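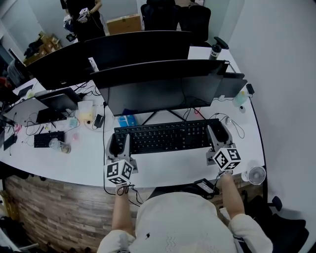 Curved bench, front position, before the clear-down.

February, 14:10. Desk survey and re-cabling, long curved bench

Purpose: get the shared bench back to a state where two people can work face to face without moving each other's leads. Seija Eskola asked for a written record this time, as the last layout went undocumented and was lost within the month. Job reference is 2149 on the Skitero list.

Starting condition. Front position has the large monitor on the tripod-style stand, with the smaller one to its right turned outward. The long curved monitor belongs to the opposite position and stays where it is. Left end holds the silver laptop, another small monitor behind it and the second black keyboard. Most of the loose cable is at that end. The power strip is at the front right edge, which is the wrong place for it: anyone sitting down on that side catches it with a forearm.

Worked from left to right.

Left end. Shut the laptop down and moved it off the bench before touching anything else. Pulled the cables out one at a time and labelled both ends with the Omow tape. The tape sticks well to the flat leads but lifts on the thin round ones, so those have a folded flag instead. Two leads had no connection at either end and went back to the drawer. One display lead was under tension where it crossed behind the small monitor; replaced with a longer one from stock. The small power adapter from the middle of the desk is marked "KEEP — adapter" until its owner claims it. It fits none of the monitors.

Middle. Left the large monitor on its stand but moved it back 13 cm. Viewing distance is better and there is now room to push the full-size keyboard forward when writing on paper. Checked the stand for rock: slight movement on one foot, cured with a felt pad. Tissue box moved to the left of the stand. The yellow box goes on the shelf with the other small boxes.

Right end. Power strip moved to the underside of the desktop, in a Panska tray. Tray needs a clear run of 300 mm and the only place that gives this without fouling the leg is slightly right of centre. Screws supplied with the tray were too long for the desktop, so used shorter ones from the general tin. Do not refit the supplied ones. The fan stays at the right front corner for now, although its lead must go down the back edge and not across the mouse area. Mouse cable gets one loose loop, no tie — a tight tie there makes the mouse drag.

Drinks. Cup to the kitchen. The light blue bottle and the bottle labelled Kai are on the window ledge. I would prefer bottles kept off the bench altogether, but this has been raised before without effect. Proposed compromise is the back right corner only, lids closed, well away from the strip.

Check after refit. All monitors at the front position came up on first power. The curved one opposite took two attempts, cause not found; the plug was reseated between attempts, so a poor contact is possible. Laptop display output tested through the new lead for half an hour without dropout. Pulled gently on each lead at the tray, none moved.

Outstanding:
Shearer clips for the back edge not yet arrived. Leads are held with paper tape in the meantime.
Second keyboard: Seija to say whether it is still needed at the left end. If not, it goes into stock.
Find a home for the black item with the handle from the back right corner. Currently under the bench.
Wipe down the desktop with plain water and a cloth. The solvent wipes left a dull patch on the other white desk.
Draw up the layout properly and pin a copy inside the cupboard door.

16:45. Stopped here. Tools back in the drawer except the small cross-head driver, which is in the tray for the clips.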